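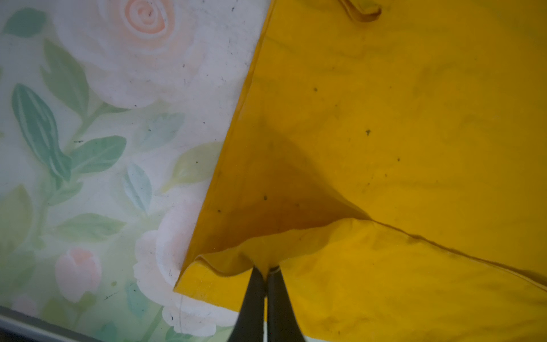

mustard on washed-out roses. I stand by it

OK so a few of you asked how the no-new-fabric thing is going, and I have had too much coffee, so this is going to be a long one. Mute me now if you only follow for the soup posts.

Quick catch-up for new people: back in April I told myself I could not buy any fabric until I'd used up what I already own. Not "try to buy less." Zero. I had reached the point where I was buying storage for the fabric and then buying fabric to go in the storage.

The thing that set it off was moving a shelf. I measured how much yardage was on it, because I'm like that, and it came to 69 yards. On ONE shelf. I sat on the floor for a bit after that.

And I don't even sew that fast! I make maybe a pillow cover, a tote, a pair of pajama pants that fit weird in the rise. At my speed that shelf is a retirement plan.

So, rules. I wrote them on the back of an envelope and they've survived mostly intact.

Rule 1: no yardage, no precuts, no "it's only a fat quarter." Fat quarters are how they get you.

Rule 2: thread, needles, elastic and zippers are allowed. Only for a project that's already cut out, though. I was buying zippers like they were candy.

Rule 3: gifts are fine but I can't hint. My sister says I have been hinting. I've been making statements in her presence, it's different.

Rule 4: if I haven't wanted to touch a piece in years, it goes to somebody who will. This one is the hardest by a mile.

The first couple of weeks were easy because I was smug. I told everybody. I told the guy at the post office. Then the Womenik newsletter landed with their end-of-season linens and I had my cart full before I'd even finished reading the subject line.

I closed the tab. I opened it again. I closed it and went outside and pulled weeds until it got dark. Then I unsubscribed, which took like four screens because they really want you to think about it.

If you try this, do the unsubscribing FIRST. Womenik, Flesano, the little indie ones with the cute packaging, all of them. I lost a whole evening to it and it's the best thing I did.

I miss Flesano the most, I'll admit. Their double gauze ruined me for every other double gauze. I've got one piece left and I'm not cutting into it until I've made the pattern up in an old bedsheet first.

Speaking of bedsheets – bedsheets are wonderful. I'd been a snob about them forever. Old cotton percale has been washed so many times it's already done all its shrinking, it presses like a dream, and there's a huge amount of it in a queen flat.

I've used them for muslins, for pocket bags, for bias tape. I made so much bias tape. If anybody needs bias tape please write to me.

Things I learned about my own taste from going through everything: I buy prints and I sew solids. Every single thing I've finished and still wear is a plain color. Every single thing folded up in the back is something with a lot going on.

I think prints are exciting in a store and then you get home and you have to decide where on your body the giant flower goes. Solids just let you get on with it.

Somebody replied last time asking why not just sell the stash. I tried! I listed a bundle on Bozsik and got 5 messages, and every one of them was "would you take less." One person wanted swatches mailed out before they'd commit. Swatches, for a bundle priced like a sandwich.

I took it down and gave the lot to the high school costume closet. They were doing a musical with a big market scene and apparently you can never have enough aprons. Felt a thousand times better than haggling over postage.

Let me talk about the unfinished pile, because that turned out to be a whole separate problem. I'd been counting those as "used" in my head. Friends, a skirt with no waistband isn't used. It's fabric with extra steps.

So now there's a one-in-one-out thing going. I can't cut something new till I finish something old. Or unpick it and put it back on the shelf in shame, that counts too.

So far I've finished: the blue shirt (missing one button, I'm calling it finished), a set of napkins, the pajama pants, a curtain for the bathroom window that I'd been living without for, um, a long time. Hello to my neighbors.

The napkins were the surprise. Mitered corners used to scare me and now I'd miter anything. Press your folds, open them up, sew across the diagonal, trim, turn. That's all it is. I put it off for years over twenty minutes of ironing.

Pressing is most of sewing, by the way. I used to rush it. I'd finger-press and hope. Now I leave the iron on the whole time I'm at the machine and everything I make looks like somebody better made it.

Money stuff, for the people who like money stuff. I went through my old orders and last year I spent 900 dollars on fabric. I didn't believe it so I added it up a second time and it was still 900 dollars. I could have gone somewhere! With a beach!

Since April I've spent less than 100, and most of that was one good pair of shears and some interfacing. The shears are unreal. I'd been hacking away with a pair that had definitely been used on wrapping paper, and I know by whom, and we've discussed it.

What's been harder than I figured is the hobby around the hobby. Watching hauls, looking at new collections, planning outfits out of fabric I didn't own yet. A good half of what I called sewing was shopping. Kind of a weird thing to find out about yourself while standing in the laundry room.

I did slip once. I was on a road trip, there was a Rultance outlet right off the highway, I went in "to use the bathroom." Came out with a remnant of brown corduroy. I'm not going to defend it but it's very nice corduroy, and it's already cut out for a vest so I've decided that cancels.

Next up is the vest, then a quilt back from all the leftover big pieces. No pattern for it, I'm just going to join rectangles until it's wide enough and try not to fuss over what's next to what.

Anyone who's done a pieced backing, please tell me how you press those long seams. Open or to the side? I've read both and people get HEATED about it. I'm leaning open but I could be talked out of it.

OK my coffee's cold and I've still got a button to sew on. Vest pics when there's a vest. Soup posts back tomorrow – it's a lentil one.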